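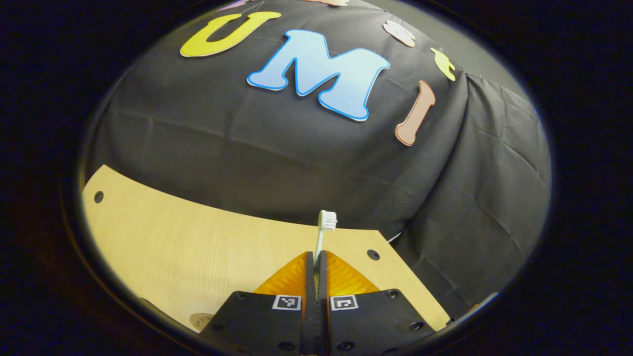

Zihan Hao asks whether a toothbrush that is past its use at the sink may be kept for cleaning elsewhere in the house, and how the two kinds should be told apart. The question reaches the Demberg Household Advice Office often enough that the guidance has been set out in full on this page.

Home Kitchen Bathroom Laundry Workshop Ask the Office Search

Toothbrushes: Daily Care, Storage and Second Use

Daily care

After brushing, hold the head under running tap water until all paste has been washed from between the bristles. Paste that dries at the base of the head is difficult to remove later and will stiffen the bristles. Shake the brush firmly over the basin and stand it upright, head uppermost, in an open cup or rack.

Brushes belonging to different members of the household should not touch at the head. In a shared cup they tend to lean together, and a rack with separate openings is the better choice for families. Closed travel cases are suitable for a journey but should not be used for everyday storage, as a damp brush dries poorly inside one. On return from a trip, wash the case in warm water with a little dish soap and leave it open overnight.

The cup itself requires attention. Water collects at the bottom and leaves a gray film that is easily overlooked. Empty the cup daily and wash it with the breakfast dishes at least once a week. Ceramic cups with a narrow base are awkward to clean and may be soaked in equal parts white vinegar and water, then rinsed well.

When to replace

A brush should be retired when the bristles splay outward or no longer spring back under the thumb. Many households in the Wallen district change all brushes on the first day of a season, a practice the Office supports. A worn brush should be replaced sooner, whatever the calendar says. Children's brushes are often chewed and generally wear out first.

Preparing a brush for household work

A retired toothbrush should be washed in hot soapy water, rinsed and dried before it is put to other use. It must then be marked. Wind a strip of colored tape twice around the handle, close to the end, or cut a shallow notch that can be felt with a finger. Marking with a pen is not advised, as most inks wear away with handling.

Marked brushes are to be stored away from the bathroom sink. A lidded box under the kitchen counter or on a workshop shelf will serve. Keep separate brushes for food areas, for bathroom fixtures and for greasy or oily work, and label each with its own color of tape. A brush that has been used with one cleaning product should be rinsed before it is used with another. Products containing bleach must never be combined with vinegar or with ammonia, on a brush or otherwise.

Suitable tasks

Faucet bases. Apply a paste of baking soda and water, work the bristles around the joint in short strokes, and wipe with a damp cloth. Polished finishes may scratch, and a small area at the back should be tried first.

Tile grout. Brush along the line of the grout, and rinse often. For long runs of floor tile a proper grout brush is less tiring — the toothbrush is best kept for corners and for the edge of the tub.

Graters and sieves. Use only a brush reserved for food areas. Brush from the back of the grater toward the cutting side, under running water, and keep the fingers clear of the blades.

Window tracks. Loosen dry dirt with the brush and remove it with a vacuum cleaner before any water is applied. Wet dirt packs into the corners.

Bicycle chains and small tools. A brush with firm bristles will reach between the links. Once used with oil, the brush should remain in the workshop.

Shoe welts. Brush dry mud from the seam before polish is applied. A soft brush is preferred for smooth leather.

Trimming the bristles

Where a stiffer brush is wanted, the bristles may be trimmed with sharp scissors to half their length. Cut over a sheet of newspaper, fold the paper around the clippings and discard it. Primo Dal Bello writes that he trims his on a slant for window tracks and finds the corners much easier to reach. The Office has tried this method and has no objection to it.

Limits of use

Toothbrushes should not be used on nonstick pans, camera lenses, eyeglasses or lacquered furniture. They should not be used on any electrical appliance that remains plugged in. When the bristles of a work brush begin to fall out, it should be thrown away, particularly if it is one of those kept for the kitchen.

Page reviewed Fri 22 March. The companion sheet on sponges and dishcloths will be reissued in September.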